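Ikorwood Introduces Stava, a Common Standard for Drinking Water in Shared Rooms

RINTON: Ikorwood, the operator of study and meeting rooms in the Rinton district, has adopted a single standard for the way drinking water is set out on shared tables. The standard, named Stava, applies to all 13 rooms under Ikorwood management. 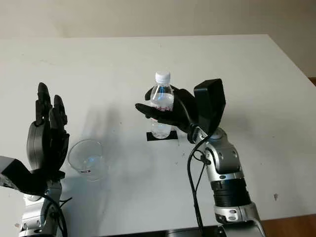 By Analyn Lacson
Ikorwood Press Office
May 2026

Under Stava, each table is given a fixed place for water. A bottle with a screw cap stands upright on a small black square mat, and a clear plastic cup is set down beside it. The rest of the tabletop is left to the people using the room.

The standard follows a review of room use led by Nanami Imai, Head of Room Services. The review drew on 1,939 comment cards returned by visitors. Spilled drinks were the most frequent complaint, followed by cups left behind from an earlier booking and uncertainty over whether water on a table was meant for visitors at all.

"A white table is pleasant to work at, but a clear bottle on it is easy to overlook when papers are being moved," said Ms. Imai. "The dark mat marks the place. Visitors see it when they sit down, and our staff know where to put the bottle back."

Stava covers the following points:

Placement. The mat is placed away from the front edge of the table, within reach of a seated person. The bottle stands fully on the mat.

Caps. Bottles are kept closed except when water is being poured. Opened bottles are removed when a booking ends.

Cups. Cups are clear, so that staff can check them at a glance. A small label may be fixed to the outer wall near the base. Labels are not to be placed at the rim.

Clearing. Tables are wiped after each booking and the mat is lifted and wiped separately.

Larger tables may have more than one mat, up to a limit of 4. Rooms with carpeted floors follow the same rules.

The black mats are supplied by Tan, a household goods company that has provided table linens to Ikorwood for the past five years. The agreement covers replacement of worn mats and the return of used ones to Tan.

"We were asked for something small and plain that would be noticed on a pale surface," said Rhun Watkins, Account Manager at Tan. "Several sizes were considered. The smallest was preferred by the staff who set the tables each morning, and that settled the question."

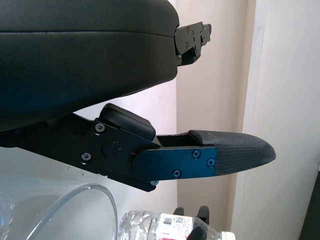 Close view in black and blue, against a light background. Photo: Janelle Padilla

Room staff will receive a one-page guide and a short practical session covering placement, pouring and clearing. The sessions are arranged by Ľubomír Jurčo, Training Supervisor, and take roughly 20 minutes. Attendance is required for all employees who prepare rooms, including those on temporary contracts.

"Most of the session is spent at a table with a bottle and a cup," Mr. Jurčo said. "Staff practice setting the place, and then they practice clearing it. The second part takes longer."

Visitors may continue to bring their own drinks in closed containers. Hot drinks remain limited to the lobby areas. Groups that require the full table surface may ask for the mat and bottle to be moved to a side shelf at the time of booking.

Ikorwood will review the standard in September. Comment cards will be available in every room until then, and comments may also be left at the Rinton front desk.

About Ikorwood
Ikorwood manages study and meeting rooms for hire by residents, clubs and small businesses in the Rinton district.

Media contact
Analyn Lacson, Ikorwood Press Office, Rinton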